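Wake Up an Old Desktop: Cleaning Out a Used PC Before You Rebuild It

I love a secondhand desktop. For the price of a nice dinner you get a case, a board, a power supply and usually a surprise or two, and after an afternoon of cleaning you have a machine that's ready for new life as a homework computer or a music box for the garage. My last one came from So-ying Hsieh, who was clearing out her old office, and I had so much fun with it that I wrote the whole process down.

What you need

A Phillips screwdriver, a soft paintbrush, a can of compressed air, cotton swabs, rubbing alcohol (the strong kind, 90 percent or better), a few coffee filters, and a muffin tin for the screws. The muffin tin is my favorite part! Each cup gets the screws from one stage, and when you put things back you just go around the tin in reverse.

Before you open it

Shut the computer down, switch off the power supply, pull the cord, and hold the power button for a few seconds. Then take it outside or into the garage, and touch bare metal on the case before you reach for anything inside.

Take pictures with your phone as you go. Get the front panel wires especially, those skinny little ones that run to the power button and the lights, and get them from two angles.

Getting the dust out

Lay the case on its side and take off the panel. Start with the brush and work from the top down, loosening the fluff around the fans and vents. Then switch to the air, in short bursts, with the can upright. Hold each fan still with a finger while you blow on it. 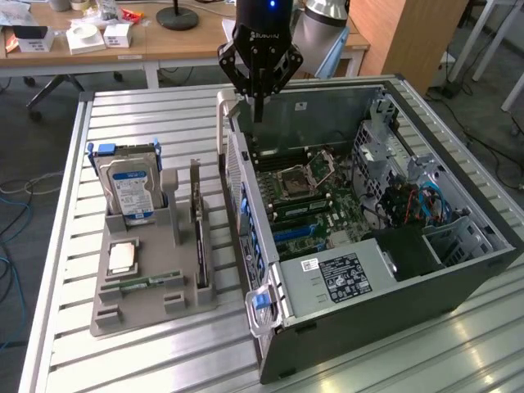
Filters and front grilles usually pop off and can be washed in the sink with dish soap. Let them dry overnight, longer if the foam is thick. Power supplies get air through the vents and nothing else. Please don't open one up, even unplugged.

Old thermal paste

If you're taking the cooler off, run the computer for 3 minutes before you shut it down, so the paste softens a bit. Twist the cooler gently back and forth as you lift. Wipe the top of the processor with a coffee filter dampened with alcohol and keep going until the filter comes away clean. Swabs are good for the edges. When it's time for new paste, a dot the size of a pea in the middle is plenty.

Memory and cards

Press the clips, lift the sticks straight out, and hold them by the edges. A quick wipe of the gold contacts with alcohol fixes a surprising number of "dead" computers. Push each one back until the clips click, which takes more force than you'd think the first time.

First power-up

Plug in just the monitor and keyboard, and leave the side panel off so you can see that the fans spin. If nothing shows on the screen, reseat the memory and try again with a single stick. So-ying's came up on try number 2, and I may have cheered loud enough to bother the dog.

Once you're in the setup screen, fix the clock. If it forgets the time again after you unplug it, swap the coin battery on the board.

Next up is choosing a drive, and I have a lot to say about that one!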